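About Solletti

Solletti is a two-arm manipulation cell and the small shared workshop in Flilthorpe where it is built and maintained. The workshop occupies one rented unit behind the Herkside rail yard. It has a machining corner, an electronics bench, a row of member lockers and the cell itself, which takes up the rear third of the floor.

The unit was first used as a private garage build. The original project was a single arm bolted to a workbench, driven from a desktop computer under the same bench. The bench flexed. At full reach the tool point moved enough during a fast stop to make repeat measurements useless, and most of the first winter went into the table instead of the arm. The current table is the third. The first two were cut up for shelving, which is still in use above the lathe.

What we build

The cell has two arms mounted along the far edge of a gray tabletop, with the working area in front of them. Each arm carries a gripper with black fingers on a plate designed here. The plates have gone through 21 revisions. Most of the changes concerned cable clearance at the wrist, and several concerned bolts that could not be reached with the gripper fitted. Drawings for every revision are kept in the workshop, including the bad ones.

The control software is called Pop. It handles motion planning, gripper commands and logging for both arms. It started as a replacement for a set of scripts that could run only one arm at a time. Pop runs on a used office computer with a wired connection to each arm controller. Wireless was tried and dropped after a month.

Test work is mainly pick and place: light objects of uneven shape, moved into and out of a shallow tray. Regular blocks were used at the beginning and told us little about grip. A standard run is 100 cycles. Any run with an unlogged stop is discarded and repeated from the start.

How the workshop operates

Members pay 30 a month, which covers power, rent, consumables and access to all machines except the mill. Use of the mill requires a separate induction. Time on the cell is booked in two-hour blocks on the sheet by the door. Evening blocks after 6 p.m. fill first, and members with flexible hours are asked to book mornings.

Speed limits on both arms are set in the controllers and are not to be changed from Pop. The stop button is tested at the start of each block and the result is written in the log. Hands stay off the tabletop while either arm is enabled.

Current work

A second cable channel is being fitted under the table, and the connectors on both bases will be changed over in November. Pop is being moved to a new logging format, with 106 older runs still to be converted. Conversion is done by script, but the timestamps from the single-arm period have to be corrected by hand.

Visitors can see the cell running on the first evening of each month, from 7 p.m. The entrance is on the yard side. Parking is limited to the marked bays.

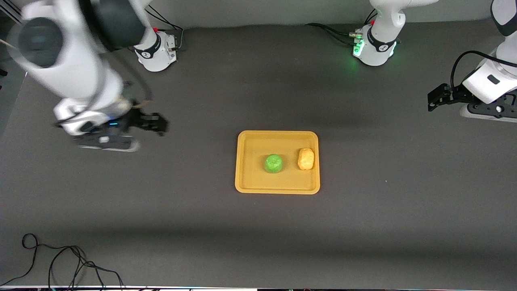
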